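# Chapter 4: Packing Glassware by Hand

Small glass vessels with fitted handles are among the more awkward items on a packing bench. The body is thin and round, the spout is easily chipped, and the handle puts weight on one side.

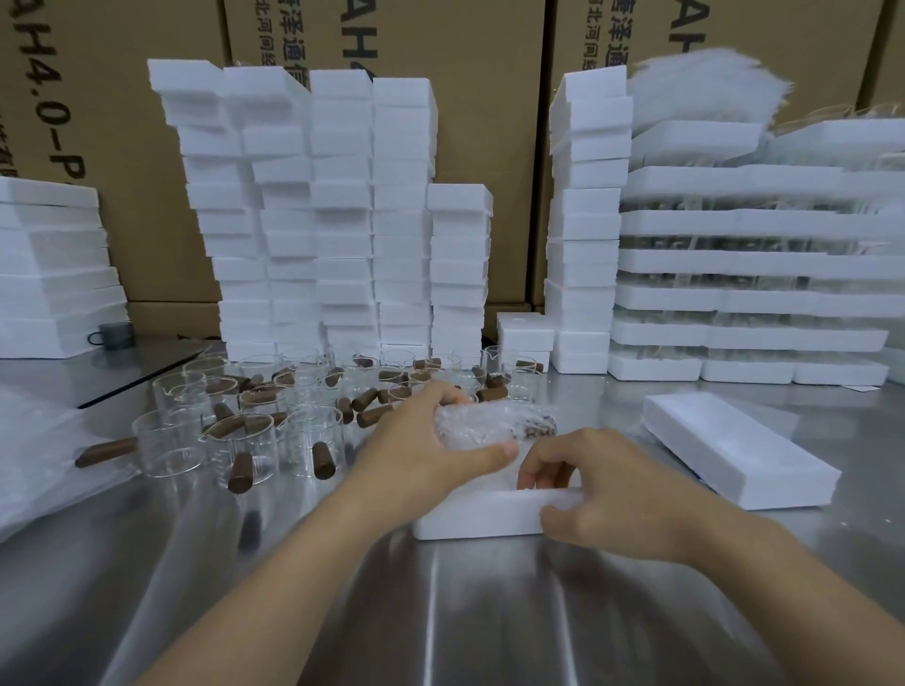
This chapter deals with single-unit packing, in which each pitcher is wrapped in bubble wrap and laid in its own foam box. The method suits short runs and mixed orders. Bulk packing in divided cartons is treated in Chapter 5.

Three terms are used throughout. The *wrap* is the flexible layer in contact with the glass. The *cavity* is the recess in the foam that receives the wrapped piece. The *clearance* is the gap between the two, measured at the widest point of the body. A clearance of 2 mm is taken as standard here. Larger gaps let the piece turn in transit, and the handle then bears on the cavity wall.

Section 4.1 covers the layout of the bench, including where unwrapped glass and loose handles should be kept. Section 4.2 sets out the wrapping sequence. Section 4.3 works through an order of 3696 pitchers packed at the Keane works, using shift records compiled by Zubaida Farooqui. Drop testing is left to Section 4.4, which assumes a sample of 20 boxes.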